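Small parts storage, second attempt

The first version of the storage in the back room was a set of biscuit tins. It lasted until July, by which time every tin held a bit of everything and I had bought the same pack of M4 washers three times. The replacement is a wire rack with red plastic bins, and clear zip bags inside the bins.

The bins are the Jindby ones. They have ribbed fronts, so a sticky label lifts at the corners within weeks. I gave up on labelling them and moved the labelling down a level, to the bags. A bin now has one broad subject (fixings, cord and strap, electrical, spare bits of furniture) and each bag has one kind of thing.

Bags are sorted on the table in front of the rack. I do one bin at a time and put it back before starting the next. Margit Vida, who shares the room, prefers to empty the lot and start from nothing. We have agreed to differ. 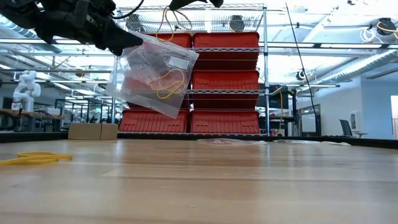
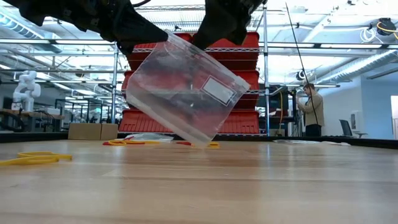 Clear zip bag in front of the red bins, both pictures.

Notes on the bags. I tried two makes. The Plestisar bags are thin and crease badly, and after a few months the creases make the contents hard to read through the plastic. The Lobo bags are heavier and cost more. I bought 400 of the cheaper ones before finding this out, so they are being used up on things I rarely need.

A slider is worth having on anything opened weekly. For long-term storage a plain press seal is enough, and it packs flatter. Press the air out before closing, from the bottom fold upwards, or the bin fills with air and the lid of the bag below pops open.

Cord is the awkward one. Folded into a loop and tied in the middle, it goes into a bag without tangling. Wound round a card it takes up twice the depth. Enikő Antal suggested cutting it all to standard lengths, which I may try with the next reel.

Current total is 136 bags. The index is a plain text file with the bin first, then the contents, then the date last checked. Furniture fittings still need doing, and there is one tin left.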